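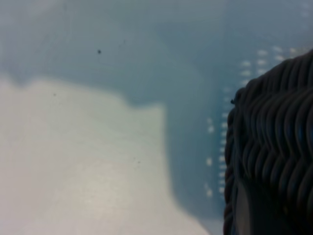 Ticket: prepaid card top-ups posting twice in Hedus
Opened by: Shona Menzies
Handled by: Emese Szénási, Drurkow card support
Status: Resolved

9:10 – Shona
Hi team! We moved our prepaid card program over to Hedus last month and I love it so far, the load screen is so much quicker than the old one. One snag this morning: a cardholder topped up $700 and the balance shows the load two times. The bank side (Lakatos) only has one debit. Can you take a look?

9:32 – Emese
Thanks Shona, great catch, and thank you for checking the bank side first! I can see both entries. They carry the same reference but different batch numbers, so I'm pulling the overnight batches now. Please don't reverse anything by hand yet.

10:05 – Emese
Found it, I think. The Skemuvness settlement file has 1,179 lines and was picked up at 2:00 and again at 2:20. The second run should have skipped every line. It let 17 through, all of them loads with a blank merchant code.

10:14 – Shona
Oh nice, that fits! Our payroll loads go out with no merchant code. Should I freeze those cards?

10:21 – Emese
No need to freeze them – I've put a hold on the extra amounts only, so people can still spend what they really have.

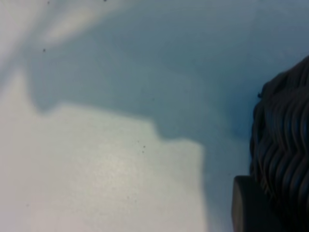
11:48 – Emese
Duplicate check now matches on reference plus amount. I replayed the file on the test system and it skipped all the repeats, hooray! Extra loads reversed on live. Could you spot-check a few balances?

12:15 – Shona
Checked five, all correct, and the $700 one shows a single load. Brilliant work, thank you so much! Okay to close.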